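플레세티(Flesetti) 생활언어연구실 구술 인터뷰 참여자 모집

플레세티 생활언어연구실에서는 이주 가정의 부엌말을 기록하는 구술 인터뷰에 참여하실 분을 찾습니다. 부엌말이란 음식을 만들고 나누고 치우는 동안 집에서 쓰는 말을 가리킵니다. 재료 이름, 불의 세기를 이르는 말, 간을 볼 때 하는 말, 아이에게 상을 차리라고 시킬 때 하는 말이 모두 들어갑니다. 한국어와 다른 언어를 섞어 쓰는 집이라면 어느 언어든 상관없습니다.

연구실은 지난 3년 동안 암하라어, 티그리냐어, 베트남어, 우즈베크어를 쓰는 가정의 자료를 모아 왔습니다. 지금까지 정리한 표제어는 3035개입니다. 이번 모집은 네 번째 조사이며, 결과는 자료집 「람퍼새드(Rampersad)」 제4권에 실립니다. 제3권까지는 연구실 열람대에서 볼 수 있고 대출은 되지 않습니다.

모집 대상
- 만 19세 이상
- 한국에서 5년 이상 거주한 분
- 집에서 한국어 외의 언어를 일주일에 며칠이라도 쓰는 분
- 직접 요리를 하시거나, 요리하는 가족과 함께 사시는 분
국적과 체류 자격은 묻지 않습니다. 한국어 실력도 선발 기준이 아닙니다. 암하라어와 티그리냐어는 통역이 있고, 다른 언어는 신청서에 적어 주시면 통역자를 찾아 보겠습니다. 통역자를 구하지 못하면 미리 연락드립니다.

모집 인원
30명. 부부나 부모 자녀가 함께 신청할 수 있으며, 이 경우 각각 한 명으로 봅니다. 신청서도 따로 내 주십시오.

참여 내용
인터뷰는 두 번입니다. 첫 번째는 연구실에서 90분 동안 진행합니다. 어릴 때 먹던 음식, 처음 배운 요리, 한국에 와서 바꾼 재료에 대해 이야기합니다. 두 번째는 참여자의 집이나 연구실 조리실 가운데 편한 곳에서 평소 자주 만드는 음식 한 가지를 만들며 진행합니다. 시간은 음식에 따라 다르지만 세 시간을 넘기지 않습니다. 인제라처럼 반죽을 며칠 두어야 하는 음식은 반죽을 미리 준비해 오셔도 됩니다. 재료비는 영수증을 내시면 따로 드립니다.

두 번 모두 음성을 녹음합니다. 영상은 동의하신 분만 촬영하며 손과 조리대만 찍습니다. 녹음을 글로 옮긴 원고는 출판 전에 보내 드리고, 빼고 싶은 부분은 표시해 주시면 뺍니다. 이름은 본명, 별명, 익명 가운데 고르실 수 있습니다.

사례
1차 인터뷰 5만 원, 2차 인터뷰 9만 원을 계좌로 드립니다. 1차만 하고 그만두셔도 1차 사례는 그대로 지급합니다. 어린 자녀를 데려오시는 분은 신청서 비고란에 나이를 적어 주십시오. 옆방에 돌봄 선생님이 계십니다.

일정
신청 기간: 2024년 12월 말까지
선정 연락: 1월 둘째 주, 문자 또는 전화
1차 인터뷰: 1월 셋째 주부터
2차 인터뷰: 1차가 끝난 뒤 참여자와 날짜를 정함
평일 저녁과 토요일에도 가능합니다. 설 연휴에는 진행하지 않습니다.

장소
지벡(Jiveck)관 2층 플레세티 생활언어연구실. 승강기는 건물 뒤쪽 출입구로 들어오시면 바로 있습니다. 주차는 두 시간까지 무료이고, 더 길어지면 안내대에서 도장을 받으시면 됩니다.

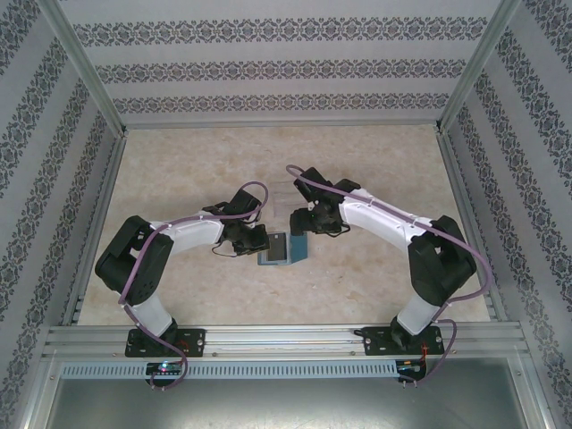
나란히 설치된 로봇 팔 두 대

신청 방법
신청서는 연구실 누리집에서 내려받거나 안내대에서 받으실 수 있습니다. 한국어, 영어, 암하라어, 티그리냐어 양식이 있습니다. 손으로 쓰셔도 되고, 글쓰기가 불편하시면 전화로 말씀하신 내용을 담당자가 받아 적습니다. 신청서에는 다음 내용을 적습니다.
- 이름과 연락처
- 집에서 쓰는 언어와 주로 누구와 쓰는지
- 자주 만드는 음식 두세 가지
- 가능한 요일과 시간
- 통역이 필요한지 여부

신청자가 많으면 언어와 나이가 고르게 섞이도록 선정합니다. 이번에 선정되지 않은 분께도 연락을 드리며, 원하시면 다음 조사 때 먼저 안내해 드립니다. 신청서에 적으신 개인정보는 선정과 연락에만 쓰고, 선정되지 않은 분의 신청서는 1월 말에 폐기합니다.

문의
인터뷰 내용과 일정: 베텔 데미시에(Bethel Demissie), 한국어·암하라어
사례비와 통역: 로벨 네가시(Robel Negash), 한국어·티그리냐어·영어
전화는 평일 오전 10시부터 오후 5시까지 받습니다. 점심시간에는 연결이 되지 않으니 문자를 남겨 주십시오.

이 조사는 폴텍스(Foltex) 문화기금의 지원을 받아 진행합니다.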